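Irkcombe Quilt Swap Is Back This May, and I Already Have Too Many Blankets

Well, it's happening again! The Irkcombe quilt and bedding swap is coming back this May, and if you were there last year you already know to bring a bigger bag than you think you need. I brought a tote. I went home with the tote, a borrowed laundry sack and a bedspread over each shoulder like some kind of traveling salesman.

For anyone new in town, the swap is held in the old Takeda building on Mill Street (the brick one with the green awning, next to the shoe repair). You bring clean bedding you don't use anymore, you get a paper ticket for each piece, and you trade your tickets for whatever you like on the tables. No money changes hands unless you want the coffee. Doors open at 9 in the morning and the good wool is gone by 10, so don't do what I did two years ago and stop for pancakes first.

Myrtle Lindgren is running it again, and I caught her on the phone last night while she was hemming something. She told me last year's swap moved 2316 pieces, counting pillowcases one at a time, and she does count pillowcases one at a time. "People kept asking me if a pair was one ticket or two," she said. "It's two. It was always two. I put it on the sign this year."

The sign is very large. I've seen it.

There are a few changes worth knowing. Comforters bigger than a queen now get you two tickets, which makes sense to me, having hauled a king down those front steps. Electric blankets are out completely. And mattress pads have to go on their own table by the side door, so if you're hunting for one, go in that way and skip the crowd.

The part I'm most excited about is the mending corner. Kanako Sakamoto is setting up with her machine and a heap of scrap cotton, and she'll patch small tears on the spot. Anything longer than your hand goes home with her and you pick it up later in the month. I asked if she could save my grandmother's chenille spread, the one the dog got hold of, and she asked me to send a picture. I sent a picture. She wrote back "bring it and we'll talk," so I'm choosing to be hopeful!

Miyuki Yagi will be doing a short talk at 11 on how to wash old quilts without wrecking them. I went to her talk in the fall and came away feeling terrible about my whole life in laundry. Cold water, a bathtub, no wringing, and you dry the thing flat on a sheet in the shade. I had been throwing mine in with the towels. She also says to refold stored quilts every couple of months along different lines so the creases don't wear through, and I have been doing that one, mostly (I missed the winter).

Themba Ndlovu from Usau, the bedding shop up by the post office, is donating 18 brand new flat sheets for the door drawing. You get one entry just for walking in. Last year the drawing was for a lamp, and it was a nice lamp, but I think sheets suit the day better and I told him so. He said the lamp had been sitting in the back since they opened.

A word on what to bring, and this is me talking now and not Myrtle. Please wash things! Last year somebody dropped off a duvet that smelled like a campfire, and it sat by the window until closing and then went home with a man who said he liked it. Check for safety pins too. And if you have twin sheets, bring all of them, every last one. The twin table was bare by lunch and there were parents standing around it looking lost. The full-size table, on the other hand, could have covered the parking lot.

Whatever's left over at 3 goes in the truck to the Jendodus shelter across the river, which takes blankets and quilts all year but can't use pillows. If you don't care about swapping and just want to give, you can leave a bag at the side door any time that day.

Parking is the usual mess. The lot holds very few cars and Mill Street fills up early, so try behind the library and walk over. Yoshinori Mizuno is bringing a couple of hand carts to help people get heavy bundles out to their cars, and he asked me to mention that he'd love another pair of hands after 2, when the loading starts. You can tell him at the door.

I'll be there at 9 with the chenille spread and an empty tote. My husband has asked that the tote come home empty too. We'll see!

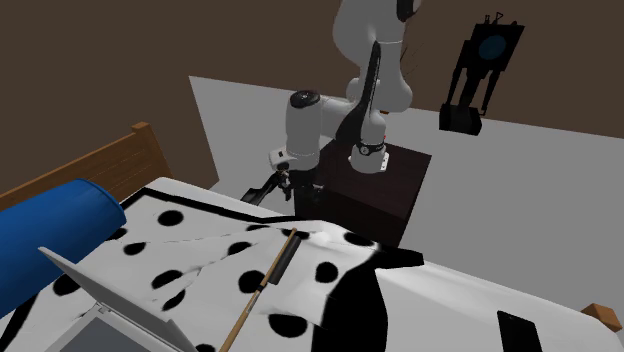

Can I bring a bedspread to the swap if it has a small tear in it?

Bring it along, as long as it's clean. Kanako will patch small tears while you wait, and you can turn the bedspread in for a ticket afterward or take it back home with you.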